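## Section 4: Setting out the yellow shelving and the parts bin

By now the frame of your Tenthorpe shelving should be standing and the yellow panels clipped home. If one of them still rattles, do go back to Section 3 and see to it before you carry on - it is a great deal easier to press a panel down while there is nothing on it, and you will only be cross with yourself later.

What follows is the layout we use for black moulded parts and their trays. You are welcome to change it to suit your own room, but we would gently suggest living with it for a week or two first.

### Before you start

Wipe every yellow surface with a soft, dry cloth. The finish is glossy and shows fingerprints dreadfully, so a pair of light cotton gloves is a kindness to yourself. Have your trays, your bin and a sheet of stout brown cardboard to hand.

> **Caution:** Do not load any one shelf beyond 65 kg, and please don't lean on the front lip to reach the back. It is there to stop things sliding off and will not take a person's weight.

### Setting out

1. Put the silver cylindrical pieces on the upper shelf first, in a single row running the length of it. Leave at least 200 mm between centres, so that you can get a hand round each one without nudging its neighbour.
2. Lay the black foam trays along the lower shelf with their long sides parallel. The notched, raised edge goes to the rear. It is surprisingly easy to get one the wrong way round when you are chatting, so have a look along the row once you have finished.
3. Check that each tray sits flat. New foam sometimes arrives with a slight curl from the packing; leave it overnight under a book and it will usually settle.
4. Cut the cardboard to fit the bottom of your Groswood bin (spare liners are part no. 361, if you would sooner not cut your own). It should drop in without buckling.
5. Place the black parts on the cardboard with their pointed ends all facing the same way. Lower them in by hand - tipping them in from a box is quicker, I know, but the glossy faces mark each other.
6. Stand the bin on the floor beside the shelving, close enough to reach from where you work and clear of the walkway.

> **Note:** Padded items may rest side by side on the yellow top while you sort out where they are going. Keep them off the trays, as their weight can leave a dent in the foam.

> **Note for carpeted rooms:** The legs will bed down a little over the first few days. Put your level back on the shelf after 2 days and adjust the feet as described in the Ersoy feet leaflet in your fixings bag.

### Looking after it

A weekly dust is plenty. For stubborn marks, use a drop of Pruten surface soap in warm water, then dry the shelf straight away. Foam trays should be brushed, never washed. Change the cardboard when it goes soft at the corners. 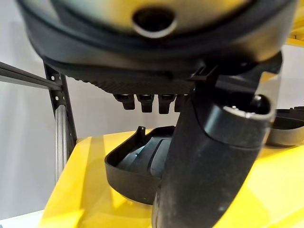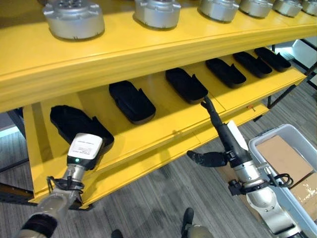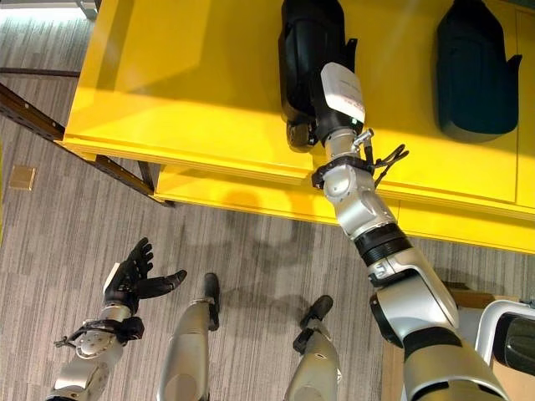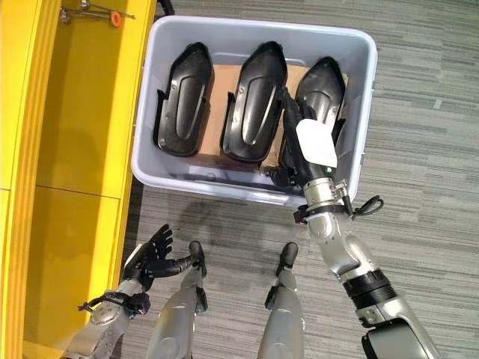 *Fig. 4. Setting out. The second picture shows the foam trays on the lower shelf; the last shows the bin with its cardboard liner.*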